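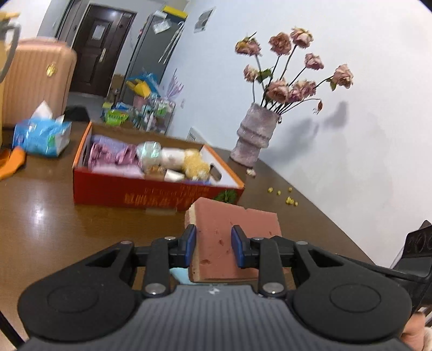 Dusty-pink block, glossy brown wooden table.

Search tickets Enter number or keyword Go

Ticket 3067: Supplier name prints wrong on packing slips
June, posted by Prultadby Support Desk

Reported: The supplier name "Tatlı" prints as "Tatl?" on packing slips from the back office. It is correct on screen and in the PDF preview. Other suppliers print normally.

Setup: Evau order software, Tusine label printer on USB, 37 open orders in the queue at time of report.

09:10 Reprinted one slip from the queue. Same result.
09:25 Checked the supplier record. The last letter is a dotless i, stored correctly. No stray spaces.
09:40 Printed the PDF preview to the office laser printer. Name is correct. Fault is limited to the label printer path.
10:05 Printer self-test lists code page 1252, which has no dotless i. Evau sends UTF-8 but converts to the printer's code page when "Use device fonts" is on.
10:20 Set printer to code page 1254. Name now prints, but only after a power cycle. The setting is not applied live.
10:45 Second workstation still prints "Tatl?". Its driver profile overrides the printer setting at each job. Changed the profile to 1254 and restarted the spooler.
11:15 Test slips correct from both workstations. Queue released.

Resolution: Code page set to 1254 on the printer and in both driver profiles. Slips already printed were not reissued.

Related: 3072 (driver update resets code page)

Comments (3)

packing2: Slips OK here. The euro sign still prints too.

warehouse_pm: Does this need doing again if we swap the printer?

Support Desk: Yes, on the new unit. The driver profiles keep their setting unless you reinstall, see 3072.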